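Tollcombe counter-top arm kit, hire package
Pre-use inspection checklist, with comments
Site: Ballden demonstration kitchen
Date: 4/5/19
Supplied by: Zamitz
Status: under review, not yet bought

Section A. Gripper and wrist

A1. Fingers secure, no play at the base. PASS
A2. Fingers open fully on command. PASS
A3. Tape on fingers checked for lifting edges. PASS. Add to the weekly list. The supplier's sheet does not mention tape at all.
A4. Wrist camera gives a live picture. PASS
A5. Camera usable close to a perforated surface. COMMENT. Glare and bright holes make this a poor surface for judging distance. Use the slow approach setting.
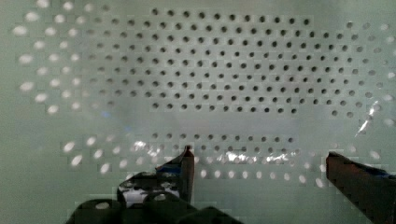

Item A5. Wrist camera view, gripper open, perforated panel ahead.

Section B. Work surface and cables

B1. Table top clean and free of spills. PASS
B2. Unused holes in the table plugged. FAIL. Zamitz to send plugs.
B3. Cables clear of items to be handled. FAIL. The loops from the wrist camera lie over the colander and could drag it. Two more clips needed, or a shorter lead.
B4. Toaster oven switched off at the wall before the arm is powered. PASS
B5. Nothing breakable within reach for the first run. COMMENT. Start with the ketchup bottle on the plate and leave the mug until last.
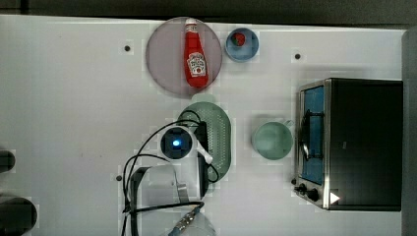 The small bowl can stay where it is for the first run, but move it further from the plate if the bottle is to be turned. The oven door is not to be opened by the arm until B3 has been put right.

Section C. Stopping and paperwork

C1. Stop button works from the operator's side. PASS, 3 tries.
C2. Speed limit set to 90 or below on the controller. PASS
C3. Manual supplied. COMMENT. Ours is for the older Trindade controller and the menu names differ. Correct copy requested.

Score: 91 out of 100. The hire may go ahead once B2 and B3 are closed. Next full inspection in November.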